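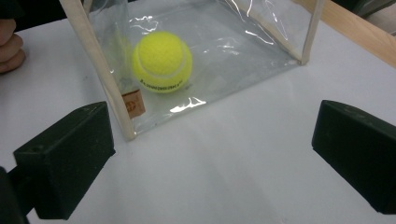
Clear bags for balls at Orellana courts from September

The Orellana tennis center will replace its solid-sided ball bags with clear plastic ones before the fall session. The center published the change on Wednesday, April 5, 2023, along with a revised equipment sheet. The order is for 300 bags from Prorevden, a supplier of open-top totes.

Each bag has clear plastic walls and beige edging and stands upright on a table or shelf. Under the new sheet, a bag may hold up to six balls, placed in a single layer on the bottom. Balls go in through the open top. Rackets, towels and shoes stay in the lockers.
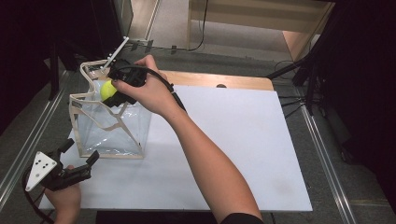

Can players bring their own clear bag?
Any bag with see-through walls on all sides is accepted, provided it fits the shelf at the check-in desk.

Bags are handed out at check-in and returned to the same desk after play. Staff look through the side of the bag and enter the ball count on the booking slip. The bag is emptied only if the count and the slip differ. Creased plastic is acceptable as long as the contents can be seen. Split seams are not, and a split bag is taken out of use the same day. 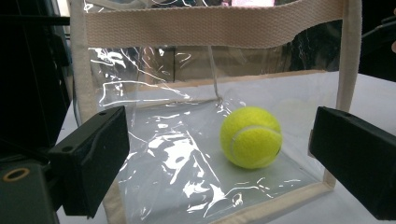 Oriana Medina wrote in the comments that glare from the ceiling lights makes clear plastic hard to see through, and asked for the desk lamps to be turned down. Kornél Csizmadia, equipment manager at the center, replied that lighting would be checked in the first two weeks of use.

The old bags will be collected at the desk until the end of the session. Of these, 106 are in good enough condition to be passed on to the Nornilell youth program.
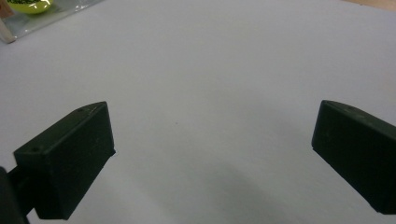
Care and storage

Wipe the plastic with a damp cloth and leave the bag open until dry. Store bags upright and do not stack them.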